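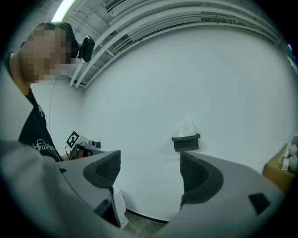 Lotlow Hand-Held Gripper Pair, with Head Camera Bracket
Item 1208
Sold by Druvstead
Page updated August 24, 2020

I've had the Lotlow pair in my hands for most of July, next to the older Mangubat set we used to sell and a Nolter loaner (thank you, Nolter, it's on its way back to you, I promise). People keep writing in to ask which one to get, so I'm putting my notes right here on the item page where you can argue with them.

Short version: I like the Lotlow best for bathroom, kitchen and closet work, anything where you're reaching up to a wall or into a corner. The Mangubat is still nicer on a table. The Nolter has the best cable of the three and I wish I could steal it.

How it feels in the hand

You hold one in each hand by the handle, and the fingers sit up front, curved, a bit like a pair of horns. Squeeze and they close, let go and they open. I got used to it in one afternoon. The Mangubat took me a lot longer, mainly on account of the trigger, which is short and stiff and made my index finger grumpy.

The Lotlow squeeze is long and soft. You can hold it half closed without shaking, and that matters so much more than I expected when you're lining up with something small! With the Mangubat I was either open or shut and spent a lot of time swearing in between.

One gripe. The handle is smooth, and after a long stretch my palms were sliding on it. I wrapped mine with tennis grip tape and never looked back. We carry the tape but get it wherever you like.

The pads

Dark textured pads on the inner faces of the fingers. They grab paper, cardboard and ceramic very nicely, and thin plastic bags less nicely. Bags fold up and slide out sideways, and I don't have a cure for that yet. Pressing the fingertips right down onto the table before closing helps some.

They pick up lint like crazy. Wipe them with a damp cloth and let them dry before you go again. Please don't use alcohol on them. I did, on the first set, and they went shiny and useless within the week (we sell spare pads, and now you know why I'm familiar with the part number).

Changing a pad is easy. Peel, clean off the leftover glue, press the new one on from the base up toward the tip so you don't trap a bubble. Leave it overnight.

Markers

Black-and-white square markers, as on most of these. Our tracking software found them quickly at arm's length and kept hold of them through most wrist turns. It lost them when I crossed my hands, every single time, with all three sets. Learn not to cross your hands. I still do it with soap dispensers.

Keep stickers, tape and your own fingers off the printed faces. And if you have a very bright ceiling light right over your work, tilt the markers a little out of the glare or move over a step. A marker that's washed out on one side will flicker in and out and you'll be looking for a software bug that isn't there. (I lost a morning to it.)

The small green lights on mine have been on whenever the unit had power. I'd have liked a second color for low battery, and I've told Lotlow so twice.

The roll holder test

My favorite way to compare grippers is a wall-mounted toilet paper holder. It's at an awkward height, the roll is soft and light, the loose end goes everywhere, and you need both hands doing different things at once. I asked for the roll off, the roll back on, and one sheet torn cleanly, and I repeated that with each set until I was bored of it.
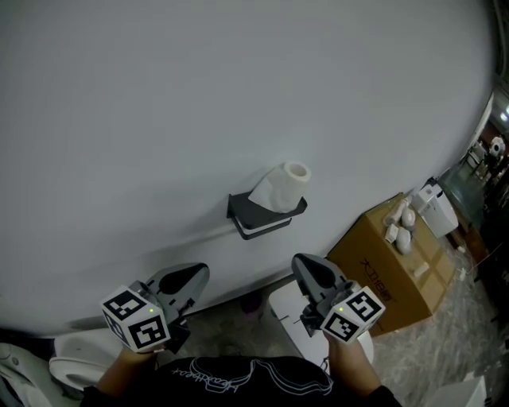

Both grippers raised at the roll holder, head camera view.

The Lotlow did it cleanly in 13 out of 15 tries. Both misses were on the tear, when I pulled too hard and the roll came along for the ride. The Nolter was close behind, and slower. The Mangubat kept denting the roll, and a dented roll doesn't want to go back where it came from.

If you try this at home, pinch the loose end low down with one gripper and steady the side of the roll with the other. Pinching high makes the paper fold over the pad, and then you're holding a wad.

Head camera

The bracket in the box holds a small camera at your forehead, on a cap or a headband. I prefer the headband. Ha-neul Ko swears by a cap turned snug and low, and her footage is steadier than mine, so make of that what you will.

Aim it lower than feels right. Your first instinct is to point it straight ahead where your eyes go, and then you watch the recording back and your hands are skimming along the bottom edge. Put your grippers up where you'll be working, check the preview, tip the camera down, check again. Two minutes, tops.

Run the cable down your side and clip it somewhere around the waist. I used to let it hang free, and it would catch on drawer handles. The cable that comes with the Lotlow is a bit springy and wants to curl. The Nolter's lies flat like a shoelace and I'm jealous every time I put mine on.

Gripper cameras

Each gripper has its own wide-angle camera looking out past the fingers. Very wide. Walls bow, pipes turn into rainbows, the corners go black. If you've only worked with normal webcams it looks like a mistake, but you want that width, since it keeps the fingertips and most of the room in view at once. The Mangubat view is narrower and prettier, and it loses the room as soon as you get near a wall.

Check the lens for fingerprints before every session! It's right where you grab the thing to pick it up off the bench.

Weight and tired arms

With camera and marker fitted, I find the Lotlow fine for a half-hour session with a break after. Working above shoulder height, cut that in half. The Nolter is lighter in the wrist. The Mangubat is the heaviest up front and I could feel it in my forearms the next day.

If you have small hands, ask me for the short handle. It's the same price, it just isn't on the order form yet.

Who I'd steer elsewhere

If all your work happens on a tabletop with little parts, screws, beads, connectors, get the Mangubat while we still have some. Its tips are narrower and they meet flush. The Lotlow fingers are made for bigger stuff, and I couldn't reliably get a flat washer off a smooth bench with them.

If you're going to be walking from room to room with the cables on, wait for the Nolter. I'm trying to talk them into letting us stock it.

In the box

Two hand-held grippers with pads fitted
Two gripper cameras, mounted
Marker set
Head camera bracket (head camera sold separately)
Cables
Hex key
A printed card with the calibration steps

The card is out of date. Skip step four and do step five twice, and write to me if that makes no sense.

Questions I get a lot

Can I buy just one? Yes, left or right, though they're built the same and the only difference is which side the camera mount sticks out. You can swap it with the hex key.

Will my old Mangubat pads fit? No, too short.

Does it work with gloves? Thin ones, sure. I tried winter gloves for a laugh and couldn't find the squeeze.

Do you have any ready to ship? We took in 102 pairs with the last delivery and they're going steadily. Order before noon and it goes out the same day. Short handle orders take a day longer, as I fit those myself.

Returns are fine within a month as long as the pads haven't been near alcohol.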